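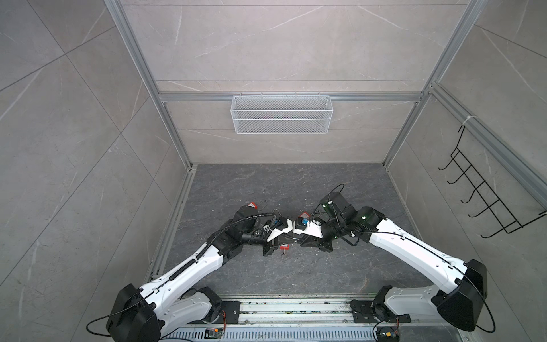 Zwei Roboterarme vor hellgrauen Wandplatten

Gaber-Stiftung für Arbeitsrecht, Standort Emham

Stellenausschreibung: Wissenschaftliche Mitarbeit (m/w/d) im Projekt »Tarifbindung in mittelständischen Betrieben«

Zum Mai besetzen wir eine Stelle in Vollzeit, zunächst befristet auf 2 Jahre. Das Projekt untersucht, wie Haustarifverträge zustande kommen und welche Rolle Schlichtungsverfahren dabei spielen. Grundlage ist ein Bestand von 1.230 Vereinbarungen, der bislang nur teilweise erschlossen ist.

Ihre Aufgaben
Auswertung von Tarifverträgen und Schlichtungssprüchen
Vorbereitung und Durchführung von Interviews mit Betriebsräten und Arbeitgebervertretungen
Mitarbeit an Veröffentlichungen

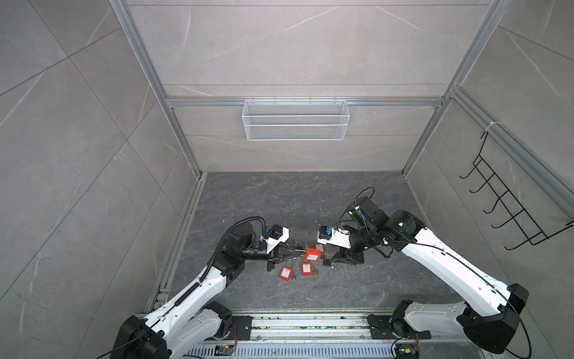 Roboterarm mit Schlüssel, dazu rote Kästchen und kleine Vorhängeschlösser

Ihr Profil
Abgeschlossenes Studium der Rechts- oder Sozialwissenschaften
Kenntnisse im kollektiven Arbeitsrecht – Schwerpunkt Tarif- oder Arbeitskampfrecht erwünscht
Sehr gutes Deutsch in Wort und Schrift

Schwerbehinderte Menschen werden bei gleicher Eignung bevorzugt berücksichtigt. Die Stelle ist grundsätzlich teilbar.

Ihre Bewerbung richten Sie bitte an Yasaman Najafi, Personalstelle. Fachliche Auskünfte erteilt der Projektleiter, Thongchai Prasertsri. Reisekosten zum Vorstellungsgespräch werden bis 100 Euro erstattet.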